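Looking after metal bins and storage boxes

The July tidy of the store is nearly here, and several people have asked what to do with the older metal bins before they are put back into use. Most of them are sound. They have had years of parts, offcuts and blocks dropped into them, and a bin that has been worked hard will look it. Looks are a poor guide to whether it needs replacing, so please go through the points below before you put one out for scrap.

Start by emptying the bin completely and brushing it out. Grit collects in the corners and along the bottom of the sloping sides, and it scratches everything that goes in afterwards. A stiff hand brush and a dustpan will do the job. If the bin has been used for anything oily, wipe it with a rag and a little washing-up liquid in warm water, then dry it straight away.

Scratches on the floor of a bin are normal. Bare metal is worth a closer look, mainly along the upper walls where the coating tends to go first. Run a gloved finger over it. If it is smooth and grey, leave it alone. If it is orange and flaky, rub it back with 80 grit paper, go over it again with 300, and give it two thin coats of metal primer — one thick coat will only chip off.

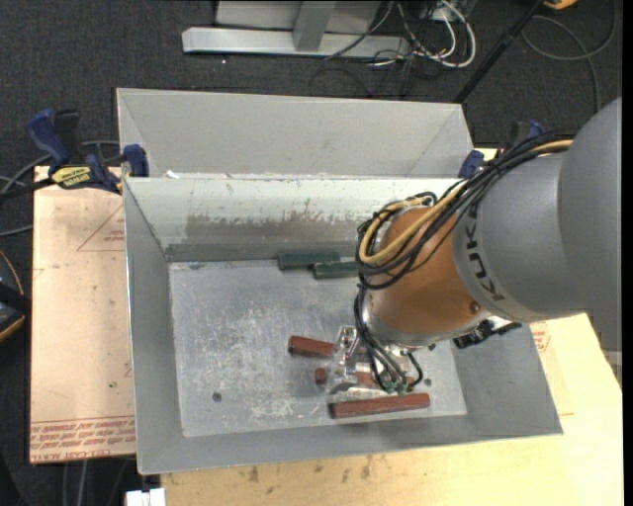

Check any holes next. Some bins were made with small holes in the floor and these should be kept clear, so poke them through with a bit of wire. A split or a tear in the sheet is a different matter. Put a strip of tape across it, write "repair" on the tape and leave the bin by the back door of the store.

Blocks and other heavy pieces should go in one layer where there is room. Piling them up saves a bit of floor but it makes the bottom ones awkward to get at, and the bin is harder to shift. Keep different sizes apart if you can.

We have 23 new labels from Pindden for the bins on the lower racking, and the Rondeo shelving along the far wall will be cleared at the same time. The old Tapia boxes with broken handles can go. Please keep the lids, as they fit the newer ones.

Brushes, gloves and primer are in the cupboard next to the sink. Sign for the primer when you take it, and put the tin back with the lid pressed down properly. There are only two tins left until the next order comes in.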